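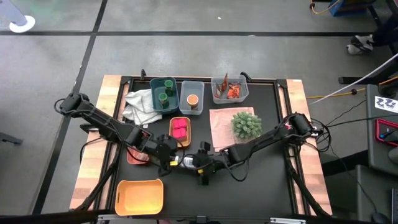 Kumitz Portable Antenna Mast

Asham > Field Communications > Masts and Supports > Kumitz

$2,000 complete kit
In stock. Ships by freight only.

I'm Suha Masri, and I look after the mast line here at Asham. I used to put these things up for a living, in a signal unit and then for a contractor, usually in the rain and usually with somebody asking me every few minutes if the net was up yet. So when I got the chance to have a say in how one was built, I had opinions!

The Kumitz is a push-up mast for people who need to get a VHF or UHF antenna well over the tree line and don't have a truck with a fancy pneumatic rig on the back. It goes to 40 feet. It comes in nine sections of aluminum tube, and you feed them in from the bottom, so you're standing on the ground the whole time and not up a ladder holding a coax connector in your teeth. Two people can do it comfortably. I've done it alone on a calm morning but please don't, the manual says two for good reason.

What I like about it

The collars. Our old mast, the Lyons, had a twist lock that worked great until there was sand in it, and then you needed a strap wrench and some patience. The Kumitz uses a plain pin through the collar with a big ring on it, big enough to grab in winter gloves. The pins are on lanyards (you will thank me the first time you drop one in tall grass at night).

The base plate tilts. You can set up on a slope and still get the mast plumb, and there's a bubble level set right into the plate, on the side where you'd be kneeling anyway. I had to argue for that level. It adds a little to the cost and I think it's worth every penny.

It's also quiet. The guy rings have a rubber liner so they don't clank all night over somebody's tent. Small thing, but if you've ever slept under a mast, you know.

What's in the kit

Nine mast sections
Tilting base plate with level
Two guy rings
6 guy lines with tensioners, cut and marked
Ground stakes and a hammer
Grounding rod, clamp and cable
Locking pins plus spares
Carry bags, olive or tan
Printed manual on waterproof paper

What isn't in the kit: the antenna, the coax, and the adapter for your antenna. I know, I know. Everybody's antenna has a different foot on it, and we got tired of shipping people an adapter that went straight in a drawer. Tell us what you're mounting when you order and we'll quote the right one. If you're running the Todow broadband antenna, there's a bracket already made for it and you can just ask for the Todow bracket by name.

Things people ask me

Can I put a dish on it? A small flat panel, sure. A dish, no. It catches the wind and the top sections will twist, and your link will go with them. Get a tripod for that.

Will it fit in my vehicle? The long bag goes in a pickup bed or on a roof rack. It won't go in the back of a small SUV with the seats up, and I've tried it at an angle too.

Do the Lyons sections fit? Sorry, no. Different tube diameter. The guy lines and stakes from the Lyons work fine, though, so hang on to those.

Can I leave it up? For an exercise or a storm response, yes, as long as someone walks around and checks the guys once a day and again after any real wind. It's a field mast. If you want something permanent, call me and I'll point you to a tower company.

What about power lines? Stay well away from them. Look up before you unroll anything, and pick a spot where the whole mast could fall over and hit nothing.

Ordering

Units and agencies can send a purchase order, everybody else can use a card. Lead time on the tan bags is longer than on the olive at the moment. Replacement sections, pins and guy lines are all sold separately, and I keep a shelf of them here so you aren't waiting on a factory run for one bent tube.

Page updated September 2024. New bag colors added, price unchanged.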